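Section 6. Making the brine and regenerating the softener by hand

If you've come straight to this section because your water has gone hard and your tea has a skin on it, welcome. Most people who write to me about the Tudwood cabinet softener are in the same spot. I'd still like you to read Section 5 first (shutting off the bypass), because every step below assumes the bypass valve is already where it should be.

I put this guide together for the older Tudwood with the mechanical dial, the one Flitby sold before they moved over to the push-button heads. The booklet that came in the box was four pages long and two of those were the warranty. Ginette Marchand lent me her copy with her own pencil notes in it, and a good part of what follows started out in those margins. If yours has a display with numbers on it, you want the other guide.

6.1 What you'll need

Two buckets, one of them with a lid.
A clean measuring jug.
Salt for softeners, in pellets or tablets. Any plain evaporated salt will do.
A few spoonfuls of fine table salt for the test in 6.3.
A small dish or bowl.
The hardness test strips, or the little bottle of soap solution if you have the old kit.
A flashlight. The brine well is darker than you expect.
An old towel, and I mean old.

Note: Please don't use rock salt. I did, my first winter with this thing, and I spent a whole evening in December scooping brown sludge out of the bottom of the tank with a soup ladle. It's cheaper by the bag and you'll pay for it in your knees.

6.2 Checking the salt level

1. Lift the lid straight up. It has two little tabs at the back and they snap if you tip it.

2. Shine the flashlight in and look for the water line. On a healthy tank the salt stands well above the water. If you see water and no salt, you've found your problem, and you can skip to step 5.

3. Push a broom handle down gently through the salt. It should go to the bottom with a crunch. If it stops partway and feels like it hit a floor, you have a salt bridge – a hard crust with a hollow under it.

4. To break a bridge, tap around the edges first and work inward. Go easy. The tank wall is thinner than it looks and the brine well on the right is thinner still.

5. Add salt to the line molded inside the tank and no higher. On mine that takes 35 pounds from empty.

Caution: Don't lean into the tank with a phone or a pair of glasses in your shirt pocket.

6. Pour in three jugs of water if the tank was dry, then leave it alone overnight. I know you want soft water tonight. Salt takes its own sweet time to dissolve, and if you start a regeneration with weak brine you'll only have to do the whole thing over.

6.3 The small-batch test (worth doing once a year)

This one isn't in the factory booklet at all. It tells you if the injector is drawing properly, and you can do the mixing part at the kitchen counter while the tank is settling. Fine salt is what you want, since pellets take forever in a small amount of water.

Start with a clean, dry bowl and put a little salt in the bottom of it. You don't need much. I used to measure with great care and then I noticed that it makes no difference, as long as you keep adding until some stays undissolved.
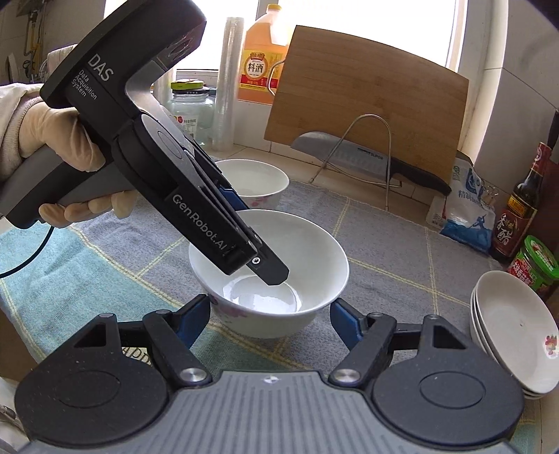

Fig. 6-2. A small amount in the bottom of the bowl is plenty to start with.

1. Add warm water from the jug, a splash at a time, and stir until you can't see any grains.

2. Keep adding salt and stirring until a few grains sit on the bottom and refuse to go anywhere. Now your brine is as strong as it's going to get.

3. Carry it to the softener. Pull the thin brine tube off the float assembly (it's a push fit, so squeeze the collar and pull) and hold the loose end in the bowl.

4. Turn the dial slowly clockwise to BRINE. You'll hear the motor pick up and then a sort of sigh.

5. Watch the level. It should start to drop within a minute. If it drops steadily, your injector is fine and you can put the tube back where it came from.

6. If the level rises, turn the dial back to SERVICE right away. Water is going the wrong way up the tube, and you have a blocked injector or a blocked drain. See 6.6.

Note: Don't let the bowl run completely dry with the tube in it. A gulp of air won't ruin anything, but it makes a dreadful racket and you'll think you've broken it. I certainly did.

Rinse the bowl well afterward if it's one you eat from. The salt is harmless, the inside of that tube I can't vouch for.

6.4 Running a full regeneration by hand

Pick a time when you won't want a shower. The full cycle on my unit runs 41 minutes and all the water you draw in that time comes through hard. Do it before the dishwasher goes on too. If you have a house full of guests, wait until they've gone home. My sister-in-law still brings it up.

1. Check that the drain hose is sitting firmly in the standpipe. Give it a tug. It should not come out.

2. Turn the dial clockwise to BACKWASH. Never turn it counterclockwise, not even a tiny bit to correct it. If you go past the mark, keep going all the way around. There's a plastic gear in there the size of a shirt button and it only puts up with one direction.

3. Listen for water at the drain. The first of it may look like weak tea. Let it run until it's clear.

4. The dial will move on to BRINE by itself. Leave it be. I usually make a sandwich.

5. When the dial reaches RINSE, take a strip and dip it in the drain water. It will read salty, and that's right.

6. When it gets back to SERVICE, open a cold faucet in the house and let it run a couple of minutes before you test again.

Caution: If the dial stops between two marks and hums, unplug it. Do not help it along with pliers. Wait a few minutes, plug it back in, and see if it picks up. If it hums a second time, the motor wants replacing.

Caution: Don't drink the water during BRINE or RINSE, and don't fill the fish tank or the dog's dish either. Anyone on a low-salt diet should ask their doctor about softened water in general. I'm a retired piano tuner and I'm no help there.

6.5 Setting the hardness number

The booklet would have you set the dial from a map. I don't trust the map. Water in my end of Wostum tests at 23 grains, and the map says something far kinder, so for two years I was running the softener on a number that was never going to work. Test your own water, from an outside faucet that isn't softened, and use what you get.

1. Fill the sample tube to the line.

2. Dip the strip, count to ten, shake off the extra.

3. Compare it with the chart in daylight. Kitchen bulbs turn everything yellow and the two middle colors are nearly the same as it is.

4. Pull the small white knob toward you, turn it until your number sits under the arrow, and let it spring back.

5. If your water has iron in it (orange stains in the toilet tank are a good clue), go a notch or two higher than the number you read.

Check again after a week. If the soap still won't lather, go up one more notch. If the water feels slimy on your hands, go down one. Some people never get used to that slippery feeling and prefer to leave it a bit low – there's nothing wrong with that, and your kettle won't know the difference.

6.6 When it doesn't draw brine

Nine times in ten it's the injector screen. It sits behind the square cap with two screws on the left side of the valve head.

1. Unplug the unit and put the bypass on. Open a faucet to let the pressure off. Don't skip the faucet! This is what the old towel was for.

2. Undo the two screws, a little on each, back and forth. The cap comes off with its rubber ring. Put the ring somewhere you'll find it again.

3. Lift out the screen and the tiny cone behind it. Note which way the cone points.

4. Rinse both under the faucet and use a wooden toothpick on the hole. No pins or wire, please. The hole has to stay exactly the size it is.

5. Put it all back, cone first, and snug up the screws. Finger tight and then a quarter turn.

6. Turn the water on slowly and look for drips before you plug anything in.

If it drips at the cap, the ring has flattened. Athanasiadis Plumbing Supply had a drawer of them the last time I was in, and they'll sell you just the one. Take the old ring with you, as there are two sizes and they look like twins until you lay one over the other.

Still no draw after a clean screen? Check the drain hose for kinks, especially behind the unit where it gets squashed against the wall. Then check the float. It should slide up and down its rod without sticking. Salt crust on the rod comes off with warm water and a rag.

Last updated January 2, 2000. Section 7 covers moving the unit and what to do before a freeze.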